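Wire leads and small harnesses: frequently asked questions

Applies to the Brivitz short-lead range and to made-to-order leads supplied through the Mavell trade counter. Mains cable, coaxial cable and ribbon cable are covered on their own pages.
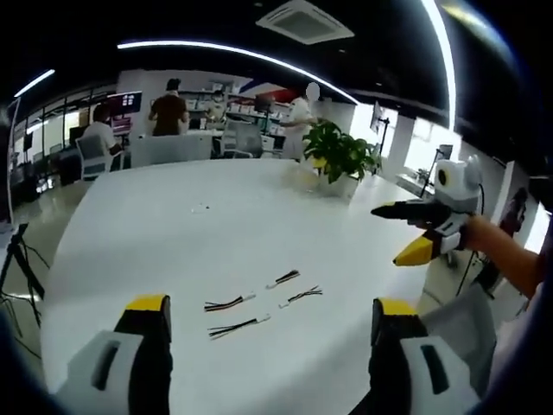 P. Ogilvie

What counts as a short lead?

Any made-up lead with an overall length of 539 mm or less, measured from the mating face of one connector to the mating face of the other. For leads with one bare end, the measurement runs to the tip of the conductor. Anything longer is priced as a standard lead and goes through a different cutting machine, so the two can't be mixed on one order line.

How is the length tolerance stated?

Plus or minus 10 mm on all short leads, unless the drawing says otherwise. A closer tolerance can be quoted, but the minimum order quantity goes up to 200 pieces per length. Twisted leads are measured after twisting. If your drawing gives the length before twisting, say so on the drawing itself and not in the covering email, as the two get separated.

Which way round is pin 1?

We number from the mating face with the locking latch uppermost, left to right. Several connector makers number from the wire side, which gives a mirror image. A drawing that says "pin 1" with no view stated will be queried before the order is released. Please state the view even when the lead is wired straight through.

Can I choose the wire colours?

Yes, within the stocked colours for each gauge. The finest gauge is held in black, red, white, yellow, blue and green. Heavier gauges add brown, grey, orange and violet. Tracer stripes are to special order only, and the reel charge applies whether or not you use the full reel.

We don't assign meaning to colours. If your drawing puts the supply on black and the return on red, we will build it that way. The one exception is green and yellow stripe, which is kept for protective earth and won't be supplied for any other use.

What is the difference between gauge and cross-section?

Gauge is a number from a table, and cross-section is the area of the conductor in square millimetres. They don't convert exactly. The crimp terminal is rated for a range of either, and the lead will be made up with whichever stocked wire falls inside both the range and your current rating. The wire used is printed on the bag label.

Why won't you solder a crimped joint?

Solder wicks up the strands behind the barrel and leaves a stiff section that tends to fracture at its far end under vibration. A correct crimp needs nothing added to it. Tinned ends are offered for bare-end leads going to a solder pad, but shouldn't be used in screw terminals, where the solder creeps under pressure and the joint works loose. Ask for ferrules there.

Are leads tested before dispatch?

Every lead is tested for continuity, shorts and crossed pairs. Pull testing is destructive and is done on samples at the start and end of each batch, and again after any change of reel. A printed record of the pull test can be supplied if it is requested with the order. It can't be produced afterwards.

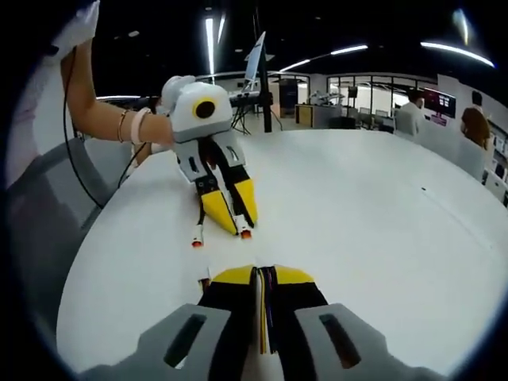
Bundle of thin wires in mixed colours.

Can I remove a terminal from its housing and move it?

Usually. Most small housings have a plastic finger or a metal tang that holds the terminal. Lift the finger with the correct extraction tool, push the wire forward slightly to take the load off, then draw it back. Don't pull first. A tang that has been flattened may be bent back out once; after a second removal, replace the terminal. Housings with a secondary lock need that opened before anything else is attempted.

How many mating cycles should I expect?

Tin-plated terminals of this size are intended for 30 cycles. Gold-plated versions are good for more, provided both halves are gold. A gold terminal mated to a tin one wears no better than tin and can corrode faster in damp air. If a lead is used on a test bench and plugged in all day, fit a short sacrificial extension and replace that instead.

What is the smallest bend I can put in a lead?

Allow a radius of six times the outer diameter of the bundle where it is fixed in place, and twice that where it moves. Leave the first part of the wire behind the housing straight, so that no side load reaches the terminals. Cable ties should be snug enough not to slide and no tighter. A tie that leaves a mark in the insulation is too tight.

Sleeving, lacing or nothing?

Leads without sleeving are the default and are suitable inside an enclosure. Braided sleeve adds abrasion resistance but frays if cut cold. Heat-shrink over the full length makes the lead stiff and is only advised for short straight runs. Lacing with waxed cord is available from the Butska workshop only – allow an extra week.

Can you copy a lead from a sample?

Yes. Send two if you have them; one is taken apart. Label each end and enclose a note of what it plugs into. Samples that have been cut open won't be returned. If the connector family can't be identified, we will offer the nearest compatible part and wait for written agreement.

How should spare leads be stored?

In the bags supplied, laid flat or in loose coils, away from sunlight and solvents. Avoid rubber bands, which contain sulphur and will tarnish plating. PVC insulation shouldn't be kept in contact with polystyrene trays for long periods, as the plasticiser migrates and the two stick together.

What do I do with a lead that tests faulty?

Leave it as it is and send it back with its bag label. Don't re-crimp it or remove terminals. Replacements are normally made in the next scheduled batch. Orders placed in December are batched in January.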